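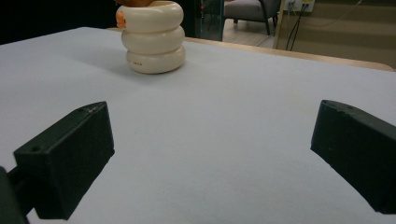

Hi, and welcome to Sornent! I run a small online shop for secondhand things people use at home every day, and I've been at it since I got tired of seeing perfectly good stuff go out with the trash on Buller Street. I started with 2 shelves and a borrowed label printer (it jammed constantly). Toys were the first things I sold, and they're still my favorites, especially a plain white stacking ring toy like the one standing on the big white table, with no batteries and no songs to drive you up the wall. I now have 800 listings up on a good day, and yes, I pack every order myself.

Most of what I sell comes from house clear-outs in Alvarado and the little towns around it. I drive over on Monday with an empty van and come home with a very full one!
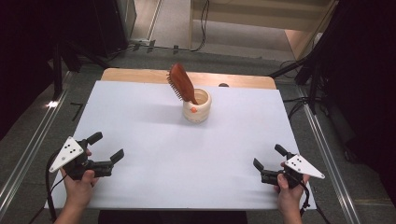

Bathroom and dresser things were a late addition, and I honestly didn't expect them to sell. Then I listed a box of trays, mirrors and soap dishes and it was gone in 48 hours. I love giving odd pieces a new job, so if you've got a ceramic cup that's too chunky to drink from, stand your hairbrush in it, like the wooden one leaning in that cream-colored cup with the orange dot. Chipped mugs work too, and so do jam jars.

I don't do auctions, and I don't haggle much. The price on the page is the price, shipping is worked out at checkout, and if something shows up broken I refund it (send me a quick note first so I can sort it out with the carrier).
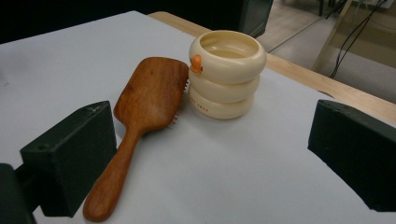
Anier wrote in to say that the parcel arrived wrapped in so much newspaper that it took longer to open than to order, and could I please keep doing it, as the crossword was a nice extra. I will! Old newspaper is all I use, so save yours for me if you're local. Pickup is at 553 Buller Street, side door, any afternoon but Monday.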